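Ustside Robotics Open Day

From the Zawadzka Guide to Labs, Workshops and Places You Can Poke Your Nose Into

We use cookies to remember your preferences and to see which entries people read. By continuing to browse the Guide you agree to our use of cookies. Accept | Manage settings

The Ustside Robotics Open Day is a yearly public demonstration of robot manipulation work, held every August in the old wool store at the harbour end of Ustside. It's run by the Jorberg Laboratory, a mid-sized research group whose main interest is getting robot arms to pick up ordinary household stuff, both on real benches and in simulation. I've been to it more than once now and the editors of the Guide have let me write the entry in my own way, so you'll be getting the facts with a fair bit of me mixed in. Sorry to anyone who came for a dry read!

The name causes a bit of confusion. Locals call it the Jorberg day, the lab's own posters say Ustside Robotics Open Day, and the council calendar lists it as a "technology showcase", a label I've never heard a living person use. All of them are the same event.

Background

The lab moved into the wool store from a cramped pair of rooms above a tyre shop, and the first open day was more of a housewarming than anything. Neighbours had been asking what all the crates were, so the group opened the roller door, put out a tray of lamingtons and let people wander through. According to the visitors' book (which is still kept on a little stand near the entrance, and is a lovely thing to leaf through), 125 people signed in that first afternoon. The most recent one drew 371, and by the look of the queue for the sausage sizzle they all arrived hungry.

It skipped a year when the roof was being repaired. Apart from that it has kept to much the same pattern, with a talk to start, groups moving through the stations, and a long loose end to the afternoon where you can go back to whatever you liked best and pester the staff with questions. They're very good about being pestered.

The building

The wool store is a long brick shed with a sawtooth roof, and the light inside is gorgeous. Bring a jumper, even if it's sunny out, for the place holds the cold like an esky. The ground floor has the workshop and the real robot benches, and upstairs is what the lab calls the render room, a darkened space with big screens where the simulation people work. There's a goods lift for prams and wheelchairs. The stairs are steep and I'd take the lift if your knees are anything like mine.

Parking is on the gravel next to the boat ramp and it fills up early. I usually leave the car near the bakery and walk down.

Format of the day

Visitors are sorted into groups of up to 50 and given a coloured sticker at the door. There are 4 stations and each group does the lot, although the order depends on your sticker. I've always been given green, for what it's worth, and green starts in the workshop.

Workshop. The mechanical side of things, with spare joints opened up on the bench so you can see the gearing. Kids are allowed to turn one by hand and feel how stiff it is. There's also a drawer of broken gripper fingers, which I could have spent an hour on. Some are snapped clean through, others are worn down at the tips like old pencil rubbers.

Bench demonstrations. An arm works behind a low barrier, lifting kitchen things from one tray to another. It's slower than most people expect, and I heard a few grumbles from teenagers, but stay for a while and you start to see the little corrections it makes before it commits to a grasp. When it drops something there's a big cheer. When it doesn't, there's a smaller one.

Render room. The simulation station, covered below in its own section as it's the one I know best and (I'll admit it) the one I like most.

Have-a-go table. Visitors steer a small desktop arm with a pair of knobs and a lever and try to stack foam blocks. I am terrible at it. A girl of maybe eight who went after me built a tower without so much as a wobble and then asked if there was a harder one.

The opening talk is short and pitched at a general crowd. It covers what the lab does, what the stations are, and where the toilets are.

The render room

Most of the lab's testing happens in software before it gets anywhere near a bench. The group uses its own in-house package, Zillix, which sets up a room, puts furniture and objects in it, drops in a model of the arm and then lets the control program have a crack at the job. The attraction is plain enough once you've seen the bench arm plodding through its trays downstairs: a simulated table can be reset in a blink, the cloth on it can be swapped, the lights can be moved, and no one has to crawl under anything to fetch a runaway egg cup.

What surprised me on my first visit was how homely it all looked. I'd pictured grey boxes on a grey floor. What went up on the screens was tablecloths, wall tiles, timber floors and books, all the clutter you'd find in somebody's sunroom. The staff explained that the control program learns partly from camera views, so the rooms are varied on purpose: different walls, different coverings, different bits and bobs left lying about. A program that has only ever practised on a bare bench can come badly unstuck when it meets a floral oilcloth.

The presenter pauses the simulation at interesting moments and asks the crowd what they reckon the arm ought to do next. This gets surprisingly heated! Small lumpy objects are the crowd favourite, as there's no obvious side to hold them by and everybody has a theory. On my last visit a bloke behind me was adamant that you should always come in from the narrow end, and he and his wife were still at it on the stairs.
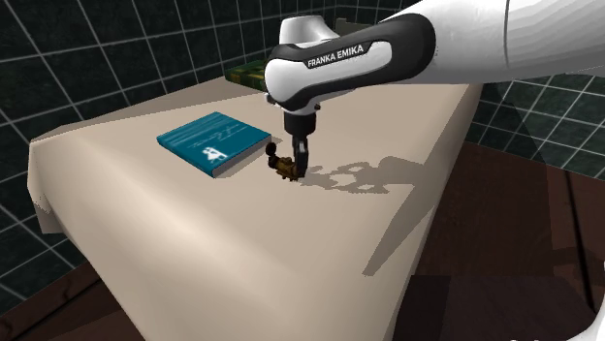
Zillix render: gripper fingers beside a small brown and gold object, blue book to the left.

I'm fond of this sort of still because the awkward part is so easy to follow. The fingers have come down right alongside the little object, close enough that you find yourself leaning forward in your seat, and the book gives the planner something else to mind on the other side. Shadows were a big topic as well. The arm lays a broad one over the cloth, with the gripper and the object throwing their own blotchy patch off to the right, and a program working from camera views needs to sort out which dark shapes are things and which are only shade. I'd never given that a moment's thought before, and now I can't look at my own kitchen table in the late afternoon without wondering how a robot would cope with it.

The model arm in that one is a Franka Emika, name printed on the wrist and all. People often ask whether the simulated arm has the same limits as a real one, and the answer I was given is that the lab goes to a lot of trouble over it: joint ranges, speeds, how hard the fingers squeeze. Friction is the sore point. Cloth that slides or bunches up is still a headache, and the staff were quite frank that some of what works upstairs falls over downstairs.

Question time in the render room runs long. My favourite question came from an older woman who wanted to know who picks the tablecloths. (The whole team does, and there have been arguments.)

Food and other attractions

The sausage sizzle is run by the rowing club and there are veggie ones if you ask. Coffee comes from a van parked by the roller door. The lab sells enamel mugs and tea towels, the tea towel having a line drawing of the building on it, and they generally run out of those well before closing. I have two and wouldn't mind a third.

There's a colouring corner for littlies in the old weighing room, with a bench along the wall for tired grown-ups.

Getting in

Entry is free. Bookings aren't needed for individuals, though school groups have to write ahead. Photos are fine everywhere apart from one roped-off bench in the workshop, which is signposted. Dogs have to stay outside, and there's a water bowl by the door.

Notes

This entry was last revised on January 21, 2018. The attendance figures come from the visitors' book and won't include anyone who slipped past without signing. If you went to one of the very early open days and have a program or a flyer tucked away in a drawer, the Guide would love a copy, particularly from the year the lamingtons ran out.

Enjoying the Guide? Sign up to the Zawadzka newsletter for new entries and corrections. You can unsubscribe at any time.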